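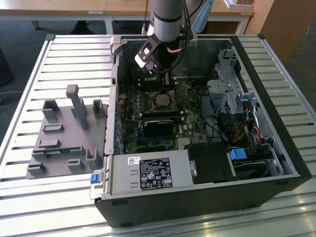 4. Importing your film library

Before you start: Darko reads the folders you give it and tries to match every file to a movie record. The box says this is automatic. Treat that as a first draft of your catalog and expect to fix things by hand, especially if you own a lot of horror, where titles get reused, remade and renamed for every market.

4.1 Name the files first

1. Put the release year in parentheses after each title. Without a year, Darko picks the most popular film of that name, and popular usually means the newest remake.
2. Move sequels out of any folder named after the first film. Darko trusts the folder name over the file name.
3. Leave alternate cuts in the same folder as the theatrical version and add a dash and the word "cut" to the file name.

Note: The Plasix naming helper will offer to do all this for you. We ran it on a test library of 1,733 files and it renamed 44 of them to the wrong film. Use the preview button and read the list.

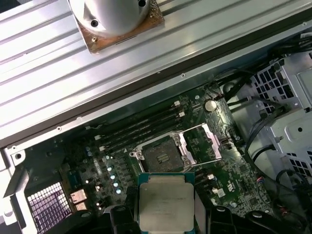 4. Open Library, then Add Source, and choose the top folder. Do not pick the whole drive.
5. Set Match Strictness to High. The default is Medium, which will happily file a making-of documentary as the movie itself.
6. Press Scan. The progress bar reaches 90 percent quickly and then sits there. Leave it alone.

Caution: Do not turn on "Replace my artwork" during a first scan. It overwrites any poster scans you saved yourself, and there is no undo. The dialog claims a backup is made. The backup holds file names only.

4.2 Check the matches

1. Sort by Confidence, lowest first.
2. Open anything under High and compare the director and running time with your disc case. Running time is the better clue. Discs sold in PAL regions often run about four percent short, so a small difference there doesn't mean a bad match.
3. For a wrong match, choose Fix, type the title and year, and press Lock. Unlocked fixes can be reversed by the next scan.
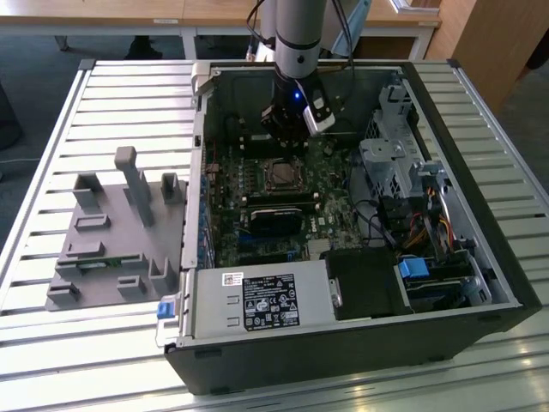
4. Look at the Unmatched list last. Shorts, fan edits and TV movies tend to land in it. Adding them by hand is quicker than searching again.

Note: The "Similar Scares" row is built from genre tags and not much else. It recommended a ghost comedy to follow a siege picture. You can hide it under Home Layout.

4.3 Ratings and reviews

1. Go to Settings, Ratings, and clear every source you don't want. Burnasari scores are on by default, and they mix critic and viewer numbers without saying how.
2. To keep your own star ratings, set Personal Rating to First.
3. If you imported a list from Hanitcombe, check a few older titles. Half stars are rounded up.

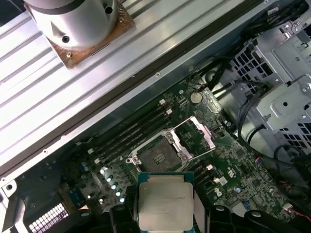

4. Turn on Hide Plot Summaries if other people in the house use the catalog. The summaries give away endings, including the last shot in several cases.
5. Export the catalog to a file and store it on another drive.

Section revised July 24, 2025, by Akihiko Kawaguchi. Applies to version 2 and later.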